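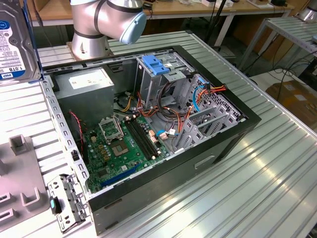 Desktop tower on its side with the side panel off. The processor socket is open and the memory slots are empty.

Preparing a used desktop tower for refitting

These instructions are issued to bench staff and trainees at the Skustevlow refurbishment workshop. They cover the stage between the removal of old parts and the fitting of a new processor and memory. Computers awaiting data erasure are dealt with in a separate guide.

Before you begin

Switch off the computer at the wall, unplug the mains lead and hold in the power button for several seconds. Put on a wrist strap and clip it to bare metal on the case. Paint does not make a good contact. Lay the tower flat with the open side facing up, and keep screws in a lidded tray marked with the job number.

The power supply is a sealed unit and must not be opened at the bench. Faulty units go to Jomar Dumlao in Electrical Testing, with the fault written on the tag.

Step 1. Clean the case

Use short bursts from the air blower, starting at the power supply and working towards the rear brackets. Hold fan blades still while you do so. Do not point the blower directly at an open processor socket.

Step 2. Check the socket

With the retention bracket raised, look across the contacts under the bench lamp from at least two directions. Every row should appear even. A bent contact shows as a break in the pattern. Do not attempt to straighten it; fit a socket cover and pass the board to Zhuoran Liao. If the processor is not to be fitted straight away, a cover is required in every case.

Step 3. Check the board

Look for capacitors with raised or stained tops, and for scorch marks near the power connectors. Clean the memory slots with a dry, soft brush. Liquid cleaner is not permitted.

Step 4. Sort the cables

Loose power leads should be gathered and tied so that they lie clear of the processor area and any fan. Data cables must not be folded sharply. Leave enough length for a drive to slide fully into the cage, and check that the cage latch moves freely before tying anything down. Fan leads may be run along the wall of the case — never across the board.

Step 5. Record the work

Enter the board model, the condition of the socket and the number of usable memory slots on the job sheet. Case parts such as spare slot covers are kept in drawer 220, and cable ties in drawer 334. Completed sheets go in the tray by the stores hatch before 4 pm.

Questions about this guide should be sent to Nuria Llorente, Workshop Standards. It is next due for review in April.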